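Róisín Hayes has the laptop open before I've got my coat off. We're in the back classroom at Munder, the further education college where she's in her second year, and she's desperate to show me something she calls Jindico, the simulator her robotics club has been building since January.

"It's a bit ugly," she says, scrolling past an alarming number of folders. "I like it though. I've spent more evenings with it than with my own family."

I came to talk about the Dekerberg Cup, the student contest the club has entered for the first time, and I'd pictured a room full of soldering irons. Most of the work so far has been done on screens. Teams get their code marked in simulation first, and only the ones who score well enough are invited to run it on a proper arm at the final. The pass mark is 83, and when I visit, the Munder team are sitting 2 points short of it. Róisín tells me this three times in an hour, so I think it may be on her mind!

"We were rubbish to begin with," she says cheerfully. "Our first entry scored so low that Tang thought he'd uploaded the wrong file. He hadn't."

Tang is the other half of the programming side (the club is small, and everybody does a bit of everything, including the biscuits). He wrote most of the part that decides when the gripper should close, and Róisín does what she calls the geometry, meaning she works out where the fingers have to be and which way round. 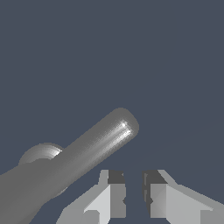
I ask what she finds hardest and she doesn't even stop to think. "Angles. If something's standing up nice and straight, lovely, you just go and get it. Tip it over a bit and suddenly all your sums are wrong, and you're sat there at half past nine at night turning your own hand about in the air like a lunatic."

She does the hand thing for me, finger and thumb pinching at nothing, and I have a go as well. It's surprisingly difficult to explain to yourself what your wrist is doing.

Every change they make gets tested over 200 runs, which the college machines chew through overnight. Each one has a number, and the team talk about them the way other people talk about football matches. Run 1221 is the favourite. "Oh, that was gorgeous," says Róisín. "Straight in, no dithering. I've got it saved on my phone. I showed my nan and she said, 'Very nice, love, what is it?'"

Did she always want to do this? Not a bit of it. She signed up for the club because it was raining and the room was warm, and she'd never written a line of code. Now she's applying for engineering courses and telling off strangers for leaving their variables badly named.

I ask what she'll do if they make the final. "Panic," she says. "Then buy a new notebook." She's already turned back to the laptop by then, because Tang has sent her a fix to look at and she wants it in the queue before the building shuts at ten.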